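The gripper re-zero routine, and why I stopped trusting it

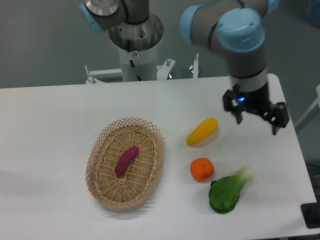

One in the basket, three to go. Right arm, basket task, Jemgate cell.

I've been looking after the cell at Jemgate since March, and this post is mainly for whoever gets the job after me. The rest of you may enjoy it if you like reading about people being annoyed by equipment.

The software we run on it is called Collon. It came with a feature list as long as my arm, and near the top is something described as automatic gripper calibration. You press a button, the fingers close, the fingers open, a line of green text appears, and you are told the gripper is calibrated. I pressed that button every morning for weeks and felt pretty good about it.

Then I read the log it writes. The routine closes the fingers until they stop moving and calls that point zero. It does not ask why they stopped. If there's a crumb of foam between the fingertips, that crumb is now zero. If a finger screw has backed out and one finger is leaning, the lean is zero too. I put a folded strip of paper between the tips and ran it on purpose. Green text. Calibrated!

I wrote to Brusen, who sold us the package, and got back a polite note saying the routine assumes a clean and mechanically sound gripper. Well, sure. If I could assume that, I wouldn't need the button.

So here is what I do now. None of it is clever.

Before power-up I wipe the fingertips with a dry cloth and put a wrench on every finger screw. I'm not cranking on them, just checking that nothing turns. Then I move each finger by hand and feel for play. Ours had a tiny bit of slop on the left one for most of the summer and the software never said a word.

After power-up I run the button anyway, because Collon sulks and refuses to load a task if you don't. Then I close the gripper on a steel gauge block and compare what the screen says with what's stamped on the block. If they disagree I go back to the screws. I do not type in an offset to make the numbers match. The person before me did that, and there were three offsets stacked on top of each other in the config file, two of them canceling out.

Next is the table. Someone always leans on it. I touch off at three marked corners at low speed with my hand on the stop, and if any corner has moved I fix the table, not the program. The arm knows where it is. It has no idea where the furniture went.

Last comes a slow run with the toy vegetables. I used to do this with machined blocks, which was a mistake, since a block is about the easiest thing in the world to grab and will flatter any gripper you own. The sweet potato is smooth and tapered. The tangerine rolls. The bok choy is thick at one end and thin at the other, so a bad zero shows up depending on where the fingers land. The basket goes down at a different angle each morning, too. A pick test that only passes with the basket squared up to the table edge isn't telling me much.

About the cycle numbers. The brochure says the finger pads are good for 1,000 hours. I keep a notebook, and my last two sets came off at 457 hours and 138 hours. The second set was my own fault (solvent on the cloth, don't do it). The first one wasn't. I asked how the brochure number was worked out and I'm still waiting to hear. I now swap pads when I can see shine on them, whatever the counter says.

The whole morning check takes me nearly 30 minutes, and I've been told more than once that it's a long time to spend on a machine that calibrates itself. Maybe. I'd be happy to drop any step that somebody can show me is covered elsewhere. So far what I get shown is the green text.

There's an update due that is supposed to watch motor current during the close and flag anything odd. I'll try it with the paper strip first. After that I have a loose screw saved up for it.

Still on my list: cable strain relief at the wrist, a proper label for the gauge block drawer, and finding out who keeps borrowing the small hex keys.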